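Visit to the Nekby workshop, October 15, 2025

Our group came to Skernbridge by the early bus, and Precious Macaraeg met us at the gate of the Nekby workshop with coffee and visitor badges. It was an open day, so we could walk where we wanted, except in the spraying room.

## The panel tables

I spent most of the morning at the tables where flat panels are finished and checked. I have worked with table tops myself, at Nindis, and I wanted to see how other people do their edges. Digby Merrick let us touch the trial pieces. He told us that they changed the matte finish in April, after customers complained about finger marks, and that the new one needs a longer time to dry.

The panel I liked best was a light grey one, a little warm in colour, with a rounded corner and a thin black rim. The rim is a small thing, but it makes the edge very clear against a pale surface. There was a glossy white mark on it in the shape of a 3, or maybe a B – our group did not agree about this. 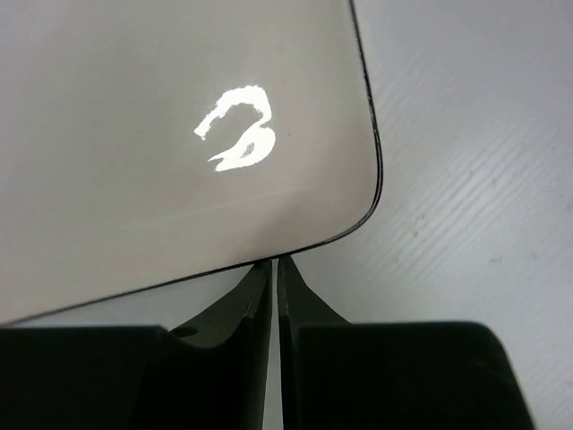 ## Packing and lunch

After the tables we went to the packing hall. Virgilio Lagman showed how they put card between the pieces and tie them in packs of 7. I asked if the card leaves marks on a matte surface. He said yes, sometimes, when the lorry is late and the packs stand too long in the heat.

Lunch was soup and bread in the canteen. It was good soup, but there were 50 visitors and not so many chairs, so I ate standing with Lucinda Whitfield, who had come from Muriithi to ask about prices. The smallest order is 1,000 pieces. For her this is too much, and for us also.

The bus back leaves from the lower gate, not from the main one.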